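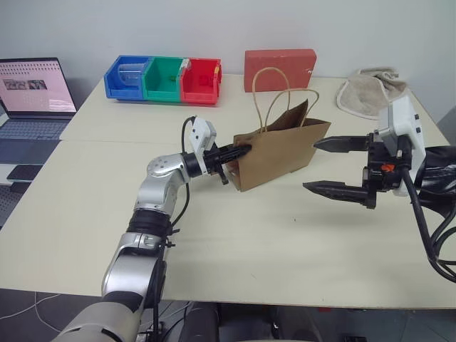
A brown paper bag on a white tabletop.
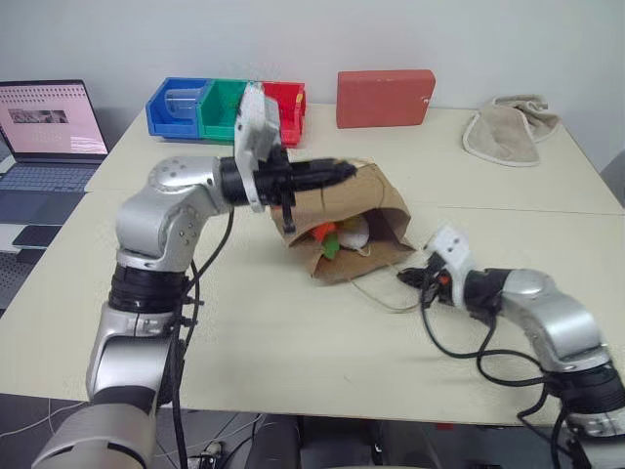 By the Flisen Review staff
Features writer, history and ideas

The historian has spent 17 years on one question: how ordinary townspeople talked about taxes before the revolutions of 1848. Her new study, published by Dobre, is built on petitions sent to city councils in the German states and the Habsburg lands.

"Most of them are dull," she said. "Someone wants a lower market fee. Someone says the bread is too expensive and asks the council to check the weights."

She read 1,016 petitions for the book. Only a small share mention a constitution, and most of those were written in the last months before the uprisings began in March.

"People had been complaining about the same things for a long time," she said. "The harvests failed, food prices went up, and then news came from Paris. You can see the language change almost week by week."

I asked whether the petitioners thought of themselves as revolutionaries. She said few did. Many were master craftsmen who wanted the guild rules kept, and they had little in common with the students and lawyers who spoke at the big meetings.

"They stood in the same square for a while," she said. "By the fall a lot of them had gone home."

The book has five chapters, and two of them deal with what came after. She thinks the usual word for 1848, failure, is too simple. In the Habsburg lands the last feudal duties on peasants were abolished that year, and the old system did not come back with the emperor's troops.

"If you were a peasant, that was the part you cared about," she said.

Her next project is smaller – a study of the clerks who copied the petitions and sometimes rewrote them. She has found about a dozen whose handwriting she now knows on sight. One of them could not spell "assembly" and tried it a different way each time.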